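What's Up There? A Look at the Ceiling
Search the Young Readers' Shelf Go
Last updated: September

You have probably spent a good part of your life under ceilings, and I would bet a sandwich that you have hardly looked at any of them. Floors get all the attention. People sweep floors, drop crayons on them and put rugs on them. Ceilings just hang around.

This is a shame, because the ceiling is where a building keeps its interesting parts. In a bedroom those parts are usually hidden behind smooth painted board. In a big office room, quite a lot of it is out where you can see it, if you tip your head back. Go ahead and tip. Stop when your neck complains.

Let's begin with the lights.
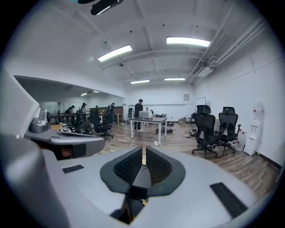
Big rooms have a problem that small rooms don't. A window is a fine thing to sit beside, but daylight gets weaker the farther it has to travel, and a desk in the middle of a large room may be a long way from any window. So the lights have to be spread out. Put one enormous light in the center and everyone near it would squint, while everyone in the corners would be reading in the gloom.

Many office lights are fluorescent. A fluorescent light is a glass tube with a little gas and a tiny bit of mercury inside. Electricity runs through the tube and makes a kind of light called ultraviolet, which your eyes can't see. That would be a pretty useless lamp, except that the inside of the glass is coated with powder. The powder soaks up the invisible light and gives off the kind you can see. Then a flat cover is often put over the tubes to spread the glow, so you don't get a bright stripe burned into your eyeballs every time you look up to think.

(Please don't poke at the tubes. They break, and the mercury is not good for you. Leave them to a grown-up who knows what to do.)

Next, beams. A beam is a long, strong piece that holds up whatever is above it. That could be the roof, or it could be another floor full of people, chairs and filing cabinets. The beam takes all that weight and passes it sideways to the walls or columns, which pass it down to the ground. The ground has nobody to pass it to.

My neighbor Charoen Nakpan spent 17 years putting wires into ceilings, and he taught me the word "conduit." You say it KON-doo-it. A conduit is a tube with wires inside. From the floor, a conduit and a water pipe can look like twins, especially if somebody has painted them the same color. Charoen says he once had a helper who called everything up there "the spaghetti." I asked if that was wrong and he said no, just not very useful when you need somebody to hand you a piece of it.

Pipes and conduits often travel together in a bundle, high up near a wall. It makes them easier to find when something needs fixing, and it keeps them from wandering all over the place.
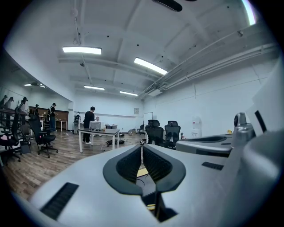
Color matters too. White paint bounces a lot of light back into a room. Dark paint swallows it. Paint a ceiling black and you may need more lamps to read the same book, although you will feel much more mysterious while you do it.

Now, height. A high ceiling makes a room feel big and airy. It also gives warm air somewhere to go, and warm air rises every chance it gets. On a winter day the warmest part of a tall room can be up at the top, where no one is sitting. A slow fan can push some of that warmth back down to the people who are paying for it.

Something to try: choose a ceiling at school or in the library and draw a map of it. Lie down if you're allowed. Use squares for lights, long lines for pipes and dots for anything small and round. If you don't know what a thing is, draw a question mark and ask later. My own first map had 44 question marks and two lights.

Words from this page

Beam: a long, strong piece that carries weight.
Conduit: a tube that wires run through.
Fluorescent: a kind of light that uses gas and a glowing powder.
Ultraviolet: light your eyes can't see.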